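Keep the fumbles

I've spent most of this autumn gathering examples for a learning system, and I've come round to an opinion that annoys my colleagues: we throw away far too much.

The job at Cullix is simple enough to explain. Someone drives the robot through a task, we save the run, and the good runs go into the pile the model learns from. In October we recorded 700 runs of picking up car parts and putting them somewhere else. After the tidy-up we had 185 left. The rest went because the grip slipped, or the operator paused to think, or the part got turned round twice before it went where it should.

But that's the interesting bit! If every example a machine sees is a clean one, where is it meant to learn what to do when things start going wrong? I learned to parallel park by doing it badly on a hill in Clovton, and no amount of watching my dad would have got me there.

Areti Economou, who runs our sessions, disagrees with me (cheerfully, and usually over lunch). Her worry is that a model copies whatever you feed it, dithering included, and she has a point. I wouldn't keep a run where the operator was plainly bored. I'd keep the ones where they got into trouble and got out again, and I'd label them properly — that last part is dull work and we always skimp on it.

Wheel covers are what convinced me. They're light, they're wide, and there are gaps all over them, so you can take hold in any number of places and half of those are a bit rubbish. Our operators each have their own favourite grip, and I'd like the model to see every one of them.

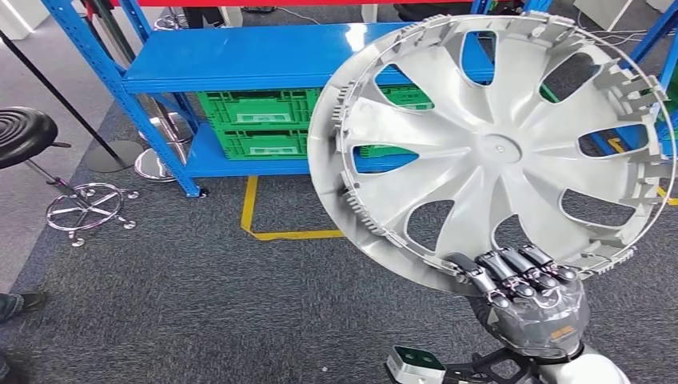
Four fingers over the rim, thumb at the front: one way to hold a wheel cover.

So my plea for the next round is a modest one. Record fewer runs if we must, bin fewer of them, and let people be a little clumsy. I've asked for up to 97 of the rejected runs back to try it out, and Areti is thinking about it.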